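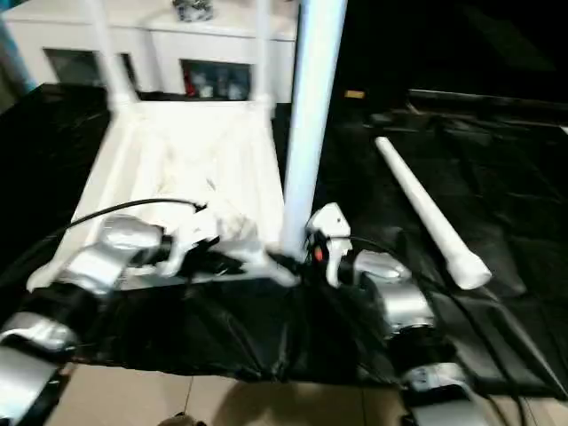

A white chair turned over on the black floor sheet, legs up.

Costham Furniture Reuse Project
Progress report to the Palumbo Fund, 2023-04-27

Dear friends at the fund,

It has been a full and rather happy few months since our last report to you in November, and I hope you will forgive me if this one runs a little longer than the form suggests. There is a good deal to tell, and most of it is good.

You will remember that when we last wrote we were still working out of the old unit in Climlow, with the leaky skylight and the one radiator. We have now moved everything across to the Homus building, which your grant made possible, and the difference to all of us is hard to overstate. We have a proper loading door, a dry storeroom, and a sink with hot water (this last has been talked about more than anything else in the building). The move took us nine days, which was longer than planned – the van needed a new clutch on the second day, and we lost the better part of a weekend to it.

Our target for this period was to pass on 100 pieces of furniture to households in Costham and Climlow. We are very pleased to report that we reached 220. A large share of that came from a single hotel clearance in the winter, so please don't read it as our new normal, but even setting the hotel pieces aside we would have met the target comfortably. Beds and chests of drawers go out almost as soon as they come in. Dining chairs are slower, mainly for want of matching sets, and we have started offering them in mixed groups, which families with small children seem not to mind one bit.

The repair evenings have been the real pleasure of the season. We set out to run them every other week and have mostly managed it, missing three over the winter when the roads were bad. People bring in a wobbly stool or a drawer that sticks and stay to do the work themselves with somebody experienced beside them. Regluing joints is far and away the most common job, followed by drawer runners, and then upholstery, where we are frankly still learning. One lady who came in with her mother's sewing box has been back to every session since, and now shows newcomers how to cut webbing.

Not everything has gone to plan. The delivery side is still our weak point. We have two regular drivers and need at least one more, and the waiting time for a delivered item has crept up since the move. We also underestimated what the new building would cost to heat. We have kept within the total budget by putting off the new workbench, and we would like your permission to move the remainder of the equipment line over to utilities until the end of the grant year. A revised sheet is attached for you to look over.

For the coming period we would like to hold the target where it is, find that extra driver, and try a Saturday morning opening once a month for people who can't get to us during the working week. The housing office in Climlow has asked whether we could put together starter packages for new tenants – a bed, a table, a couple of chairs and some bedding – and we are very keen to try, starting small.

Thank you, as ever, for your patience with our paperwork and for the kind note you sent when the van was off the road. It was pinned up by the kettle for weeks. Do come and visit when you are next over this way, and we will put the coffee on.

With warm wishes from all of us at the Costham Furniture Reuse Project

Comments (3)

climlow_gran
We got our kitchen table from you in the winter and it is still going strong. So glad to hear you're in the new place!

Pete R
Do you take wardrobes if one door is off its hinge? Happy to drop it over myself.

sewandsow
Saturday mornings would suit me much better, please do go ahead with that. Will the repair evenings carry on through the summer too?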